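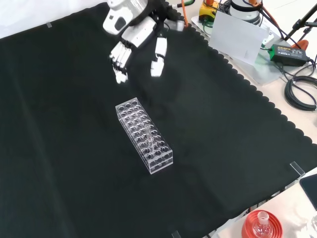
Black cloth, big table. Bit of a thread on dyeing fabric at home, grab a cuppa.

So I've been dyeing old cotton sheets black since November and I finally got one that isn't a sad charcoal colour. 1/8

First sheet was a poly blend. Don't do that. It came out the grey of a wet footpath and I'd used the whole tin of Pernel on it, grrr. 2/8

Second go, proper cotton from the op shop in Candville. Weighed it dry: 426 grams. The packet said one tin would do 1000 grams so I felt very clever. Black is a greedy colour though, so double the dye! 3/8

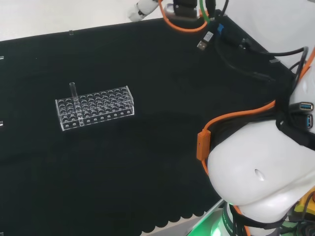
Hirano reckons salt matters more than the dye and that I should be chucking in a full cup before the fabric goes anywhere near the pot.

OK fair, I'd been stingy with it (219 grams last time, whoops). More salt went in, all dissolved first, and the colour was miles better. 4/8

Rinsing is the boring bit. I did it in the laundry tub with the radio on and my arms were grey to the elbow, lovely look for the school pickup. 5/8 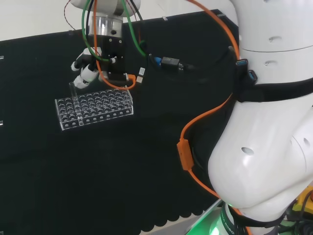 Then a cold wash on its own, and I mean on its own, because my favourite cream jumper is now a sort of mushroom. 6/8

Line dry in the shade or the sun will undo all your good work. 7/8

Next up is navy, if I can get the Takács powder posted out here for less than the price of new sheets. 8/8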